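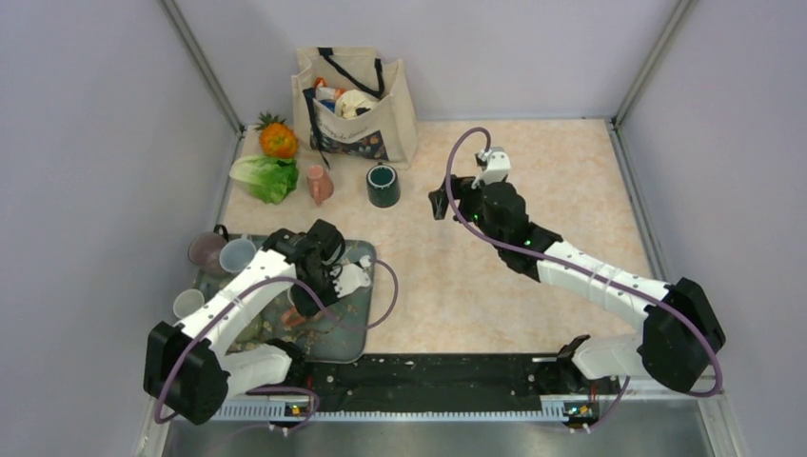
Mugs and canvas bags wanted for Fukstead lending shelf

The Lutus community kitchen in Fukstead is asking residents to look in their cupboards for mugs they no longer use. The kitchen will open a lending shelf in January, and every household in the town may borrow from it without charge.

The idea is simple. A family that expects many guests can take up to 20 mugs, one or two trays and a canvas bag to carry everything home. The loan is for three days. After this time the mugs must come back washed and dried.

Mugs do not have to match. Small cups are also welcome, and so are mugs with a pattern or a coloured glaze. The kitchen cannot accept glasses with a thin stem, or anything with a crack or a broken handle. 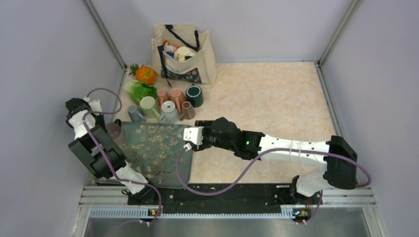
Mugs and cups in different colours, with a patterned tray and a canvas bag.

Trays should be flat and easy to wipe. For the bags, the kitchen prefers strong canvas with long handles, and it asks donors to empty all the pockets before they give them.

The Weerasinghe bakery on Trovunine Road has agreed to receive donations when the kitchen is closed. Its counter is open until 3 in the afternoon. Please wrap each mug in newspaper or a tea towel, and write on the parcel that it is for Lutus. Tea towels can be collected later from the kitchen.

The shelf will stand next to the table where fruit and vegetables are shared, so borrowers may also take something fresh for their guests if there is enough. The same rule as before applies to the food table: one bag for each household.

Borrowers will sign a book at the door. A lost mug can be replaced with any other mug of a similar size.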